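Verkura Kitchen Manipulation Software
Progress report to the Tolterance program office
Reporting period ending December

1. Summary

Work in this period covered three parts of the software stack: the motion planner, the object tracker, and the logging and replay tools. The planner work is complete and merged. The tracker work is usable but behind where we said it would be. The logging tools were not in the original plan for this period. We moved them up when it became clear that we were spending too much time reproducing failures by hand.

We are asking for no change to the budget. We are asking to move one deliverable, described in section 5.

2. Motion planning

At the last review the planner treated the counter as a flat plane with a handful of boxes on it. That worked for an open counter and failed often when tall or open items stood near the arm. The new version builds its collision model from a merged depth map and updates it each time the arm returns to its ready pose. Handles, spoons and similar thin items are now padded by a fixed margin, set per object class in the config file.
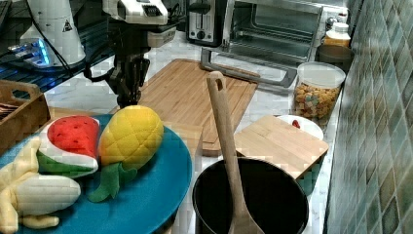

Kitchen test counter with the gripper over the large cutting board. Plush fruit on the tray at left, pot and spoon in front.

Planning time went up with the new model. To bring it down we cache the static part of the map (walls, counter, appliances) and only rebuild the region the arm can reach in the next move. An appliance door counts as static unless the tracker reports that it moved. This was a source of bugs early in the period, when a door opened between runs and the planner kept using the old map. The cache is now cleared at the start of every run.

We logged 542 planning requests on the merged branch. Of those, 14 returned no path. We went through all of them. Most were requests for a grasp pose inside the padding of a neighboring object, so the planner was right to refuse, but the task layer above it had no fallback and just stopped. A retry with a different approach angle has been added. We do not have numbers for it yet.

3. Perception and tracking

The tracker now runs on the Pillai segmentation front end. Switching took longer than planned. The main cost was in calibration between views: the same object seen from two sides was often given two identities, and the task layer would then try to place something in a spot it believed was both full and free.

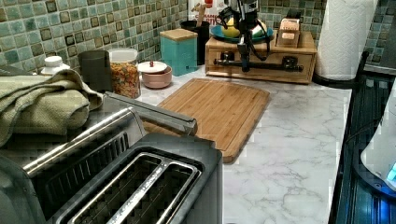 The fix was to hold off on assigning an identity until both views agree on position within a set tolerance, or until a timeout passes. Duplicate identities have dropped a good deal, at the cost of a short wait at the start of each task. The wait is most noticeable when many containers stand close together along the back wall. We think it can be cut by seeding the tracker with the last known layout, and that work has started.

Two problems remain open. Clear containers still give poor depth, and the tracker sometimes reports the contents as the object and misses the lid. Shiny metal surfaces produce false points behind the surface. We filter these with a simple rule that also throws away some good data.

4. Logging and replay

Every run now writes one Skikex log with joint states, planner requests, tracker output and camera streams on a shared clock. A run can be replayed against a different software build on a desktop machine with no arm attached.

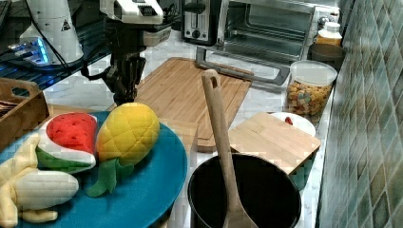 Replay has changed how we review failures. Before, an engineer would reset the counter by hand and try to get the same result, which could take up to 30 minutes per case. Now we step through the log and swap in the new planner or tracker at the point of interest. Partly hidden objects are the cases we go back to most, such as the small red item in the white bowl with a square cutting board propped over it. The tracker tends to merge an item like that with the bowl, and replay lets us try new settings on the same data. Log files are large, and we will need a retention rule before long.

5. Schedule change requested

We would like to move the two-arm coordination deliverable to the next period. It depends on stable object identities, and we do not want to build it on the tracker as it stands. The single-arm task layer would take its place in this period's list, and it is already in testing.

6. Next steps

Finish layout seeding in the tracker. Measure the retry behavior in the task layer. Replace the false point filter for metal surfaces. Write the retention rule for logs and send it to the program office for comment. The updated task board is shared with Tolterance and is refreshed every Friday.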